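Subject: Re: [dridcombe-civic] Recall petition, Fetlow ward: signature total

> The clerk's notice says the petition failed. The Fondura export
> we were shown in October had it over the line. Were names removed
> after the filing deadline? And can the sponsors file the missing
> ones now, or do they have to start over?

No names were removed after the deadline. The export and the notice measure different things. Fondura records a signature when the form is submitted. The clerk counts it only after the address is matched to the voter roll for Fetlow ward.

The threshold is 600. The certified total is 565. A further 17 entries are listed as "held," meaning the name matched but the street address did not. Even if every held entry is accepted, the petition is still short, so the result does not depend on them.
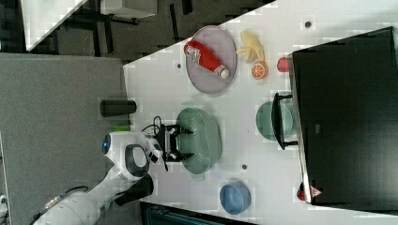 Delić

On the second question: the charter has no cure period for a recall petition. Section 4 allows the sponsors to challenge individual rejections, but it does not let them add signatures to a filing that has closed. A new petition needs a new cover sheet and new signatures — the old ones do not carry over.

The council member stays in office in the meantime and keeps full voting rights. The agenda item for setting a recall election has been withdrawn.

One correction to my earlier post. I wrote that the rejected entries could be inspected at the counter. The clerk's office releases only the rejection codes, without names. A written request is required, and the form is at the front desk in the Dridcombe town hall.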